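Workshop tips: getting an arm to tend a machine without tears
Filed under Software, Benches and Bad Ideas - May 2023

Most of what goes wrong with a machine-tending arm goes wrong in the planner, and most of what goes wrong in the planner was typed in by you on a Friday. These are the tips we keep pinned up at Pirkness for anyone setting up a cell in simulation before letting it near real metal. 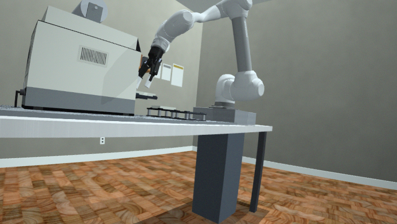 Model the fixed things first and model them fat. Table, machine, mounting block, walls. A collision box should be bigger than the object it stands for. We pad ours by 13 mm all round and bring it down later, one face at a time, only where the arm needs to get in close. If you start with a snug fit you will spend the afternoon arguing with a planner that thinks a hair's breadth is plenty.

Don't forget the arm's own furniture. The block it sits on and the table it reaches across belong in the planning scene just as much as the machine does. Clutell, the planner we use, will cheerfully route an elbow through a tabletop it has never been told about, and will report success in a pleasant green font.

Keep two meshes for everything. One pretty, one stupid. The pretty one is for looking at. The stupid one is for collision checks and should be made of boxes and cylinders, as few as you can bear. We once loaded a full machine model, bolts and vent slots included, as collision geometry. Planning time went from 2 seconds to 37. The arm has no interest in your vent slots.

Name your frames as if you'll be ill tomorrow. "machine_front" is a good name. "frame_new_final_b" is a cry for help. Put the frame where the work happens, at the face you are reaching for, and hang the approach and retreat poses off it. Then when the machine gets nudged, you correct one number and go home.

Approach in a straight line, slowly, from further out than seems necessary. Let the planner be as creative as it likes in open air, then switch it to plain linear moves for the last stretch. The same goes for backing out. People take great care over going in and then let the arm leave by whatever route it fancies, with the part still in its fingers.

Check the wrist before you check anything else. Six joints give you several ways to reach the same spot, and the solver will hand you the one with the wrist wound up like a garden hose. Seed it with a pose you like. If it still picks the silly one, tighten the joint limits in software until it can't. Loosen them again when you need to, and leave a comment saying so.

Gripper states are not booleans. "Closed" may mean closed on a part, closed on nothing, or closed on the edge of something expensive. Read the finger width back and give yourself at least 3 outcomes: holding, empty, and stop and fetch a grown-up. The third earns its keep.

Attach the part to the gripper in the planning scene when you pick it up. Detach it when you put it down. Everyone knows this and everyone has left one attached, after which the arm refuses to go anywhere near the table because it believes it is carrying an invisible lump.

Shake your perception up in simulation. A rendered room is cleaner than any room you will ever work in. Move the lights, change the floor, shift the camera a bit, put some notices on the wall. Our first part detector, trained on one tidy render, went through to the Tratton bench and fell in love with a shadow.

Log the plan as well as the motion. If the arm does something odd you will want to know whether it was told to. Hamdy, our little logging script, saves the start pose, the goal, the scene and the random seed in a single file. It's ugly and it has settled more quarrels than the kettle. Do save the seed - a failure you can't replay is only a rumour.

Change one thing per run. Yes, we know.

Back up the config before tidying it. Then leave the tidying until January, when there's little else to do and the heating is on anyway.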